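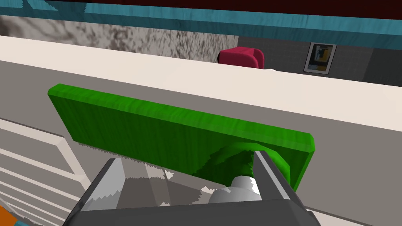 Anyone who runs a Merow twin on its original clutch is asking for a long walk home, a reader wrote to the club newsletter in June, and he'd like to know why I keep telling people otherwise.

So start with that. Read it out, wait for the laugh, then say I've had the original clutch in mine for 18 years and I did walk home once, but that was the gas tap.

Talk for the Sunday session, 8/18/19, after the ride-in. Slot is 30 minutes plus questions. Keep an eye on the clock, last year I ran over and people missed the food.

Who's got one? Ask for hands. Merow 250 twins first, then the singles, then anybody who owns one in boxes. Boxes count! Boxes are how most of us start.

Quick background, don't get bogged down. Merow bought in nearly everything. Engine castings from Nieminen, forks and hubs from Olska, and the clutch was their own, drawn up in a hurry when the one they wanted came in too wide for the primary case. You can see the hurry in it. The basket is narrow, the plates are small, and the springs have to be strong to make up for it. Most of the clutch's bad name comes from those springs and from how people set them.

Tell the story of the first time I took mine apart. Kitchen table, newspaper, wrong screwdriver. I got the pressure plate off and a spring went over the fridge. I found it when we moved. (Pause here, it usually gets something.)

MAIN POINT ONE – drag and slip are two different complaints and people mix them up. Drag is when you pull the lever in and the bike still wants to creep. Slip is when you open the throttle and the engine speeds up and you don't. The cures pull in opposite directions. Tighten the springs for slip and you may get drag as well, because now the lever won't lift the plate far enough. Then folks slacken the cable adjuster to get some feel back, and around they go. I did this for a whole summer.

Say: before you touch a spring, do the cable. Free play at the lever, a nickel's thickness, engine cold. Then check the pushrod. The Merow pushrod is soft and the end mushrooms. If yours has been ground flat by a previous owner it will be short, and no amount of cable is going to fix short.

Pass the two pushrods around. Good one has tape on it. Get them back this time.

MAIN POINT TWO – the plate has to lift square. There are 4 springs, and if one is screwed in further than the others the pressure plate comes up crooked, like a lid on a jar. Half the plates let go and the others hang on. That's your drag right there, and it's why I think the old clutch gets blamed for what the screwdriver did.

How I do it: run all the spring nuts in until they're level with the end of the stud, back each one off the same amount, put the bike in neutral, pull the lever and kick it over slowly with the cover off. Watch the plate. If it wobbles, the high side needs to come out a touch or the low side go in, then kick again. It's boring. It takes me most of an evening and a whole ball game on the radio. Do it anyway.

If somebody asks about a dial gauge: sure, if you have one. I use a bent piece of coat hanger clamped to the footrest and look at the gap.

MAIN POINT THREE – oil. This is where I'll get argued with, so slow down. The factory book calls for the same oil in the primary case as in the engine, and in those days that was plain stuff. Modern car oil can have friction modifiers in it, and they do to clutch plates what you'd expect. I drained mine, washed the plates, let them sit overnight on a rack and went to a light motorcycle oil made for wet clutches. Slip gone. I'm not going to name a brand because last time I did, I got letters about that as well.

And don't overfill! The level plug is there on the case for a reason. Too much oil and a cold clutch will stick like two wet plates in the sink. First gear in the morning goes in with a bang. Everyone does the trick of pulling in the lever and kicking it through a few times before starting – good habit, keep it up.

Now the conversion. Be fair here. Homia sells the kit with the wider basket and more plates, and a bunch of people in this room have it. It works, it's light at the lever, I've ridden two bikes with it and liked both. What I don't like is that you have to open up the inside of the primary case with a file to make room, and once that metal's gone it's gone. Cases are hard to find. If yours is already hacked, fit the kit and enjoy it. If it's untouched, give the old clutch one proper try first. That's really all I'm asking.

Cost, if it comes up: my last rebuild with new plates and springs came to $53 because I got lucky at a swap meet. Don't promise anyone they'll get that.

Skip this bit if short of time: worn slots in the basket. Run a fingernail down them. If it catches, the plates are catching too. Dress the slots lightly with a flat file, same on each side, and stop as soon as it's smooth. Deep notches mean you need another basket. The Olska single uses a basket that looks the same and isn't, the teeth on the back are cut different. I own one of those, if anybody wants a nice ashtray.

Back to the letter. The reader has a point about hills. With a passenger on, on a long climb, in the heat, the original clutch is working about as hard as it can, and if you slip it away from a stop sign too many times it'll let you know by smell. I ride mine solo mostly. Over lunch I'd be glad to hear from anybody who tours two-up on the standard parts, and what springs they run.

Questions. Repeat each one out loud so the back row hears it, the fan's noisy in there.

Likely ones: cork plates (yes, still have a set, no, wouldn't), whether Nieminen engine numbers tell you which clutch you should have (sort of, the early ones do), and will I look at somebody's bike afterward. Yes, but food first. Bring it around by the side door and leave the cover screws in, I've got the right screwdriver now.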